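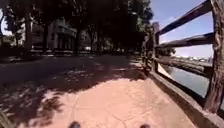
Texto: Urmila Rathore | Febrero

Inicio > Robótica > Navegación exterior

Un paseo arbolado con pavimento rojizo y una valla de madera a un lado parece terreno fácil para un robot móvil. Para el equipo de Malby, que desarrolla la pila de navegación Fivden, es donde más ha fallado el segmentador. Las sombras de las copas fragmentan la superficie transitable y el planificador recibe un mapa de costes lleno de islas.

La primera versión trataba cada borde oscuro como un posible escalón. El robot frenaba, replanificaba y volvía a frenar.

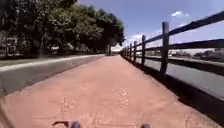 La corrección llegó por el lado de la geometría. Seema Bisht, responsable de percepción, sustituyó el umbral de luminancia por un ajuste de plano local y reentrenó la red con 3.766 imágenes etiquetadas a mano. La valla pasó a usarse como referencia lateral: el controlador sigue una recta estimada a partir de los postes - no de los travesaños, que engañan en perspectiva.

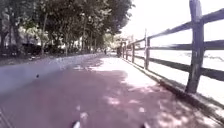
Sombra y sol directo sobre el mismo pavimento.

El ciclo de control corre a 34 Hz y el planificador local a 8 Hz. Si la confianza del segmentador cae durante 2 segundos, Fivden reduce la velocidad y conserva la última trayectoria válida.

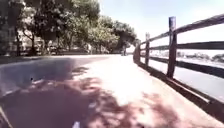
SOFTWARE | PLANIFICACIÓN

Queda pendiente la detección de peatones lejanos. A esa distancia una persona y un poste ocupan pocos píxeles, y el clasificador duda. Bisht prefiere mantener ambas hipótesis en el mapa hasta que el seguimiento las separe, aunque el coste de memoria crece con cada una.

Este sitio utiliza cookies propias y de terceros. Aceptar | Configurar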